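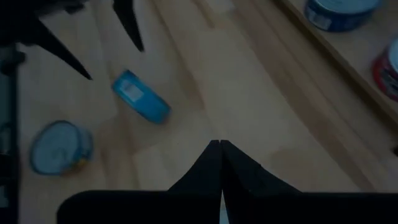 I've been on the sorting side at Tumley for 16 years, so when the newsletter folks asked for somebody to write up how it's going with the arms, I guess I was the easy pick. My station is dented and returned cans, which used to mean 200 cases a shift, every one of them opened, tipped out and stood back up by hand. Now the arms do the first pass and I get what they can't figure out. Cans on their sides are the fun part (for me, anyway). A blue one lying over at an angle on the table, say, with a round one tipped lid-up a little way off, needs two completely different grabs, while a can up on the raised board is a whole other reach. I never thought about any of that when it was my own hands doing it!

What's changed for us? Well, my wrists, first of all. I quit wearing the brace in August and haven't gone looking for it. We're also on our feet less, and the night crew got two stools out of the deal, which they'd been asking for since before the Serrano line moved in.

The not so great part is the waiting. You stand there watching those black fingers close, and you want so badly to reach in and just do it. Please don't, by the way. Hit pause, wait for the light, then go in. And it's a lot quieter on my end of the floor. We used to be four to a table and now it's me and whoever is floating, so I've been taking my lunch over at Kiltdale receiving just to have some people to talk to. I brought that up at the last shift meeting and they're looking at pairing the stations back up.

Nobody on our line lost hours, I know that was the big worry. A few folks moved to labeling, and 29 of us have done the Trosero training so far. It's a morning and a half, the coffee is decent, and you get to drive the arms yourself (I dropped plenty of cans, you will too). The next sign-up sheet is on the board by the time clock, and it fills up fast, so grab a pen on your way in.

Home | Floor News | Shifts | Benefits | Back Issues

More from this issue
Locker swap: what to empty and when
Kiltdale receiving gets a new dock door
Potluck chili, the recipe you all asked for
Parking lot striping starts soon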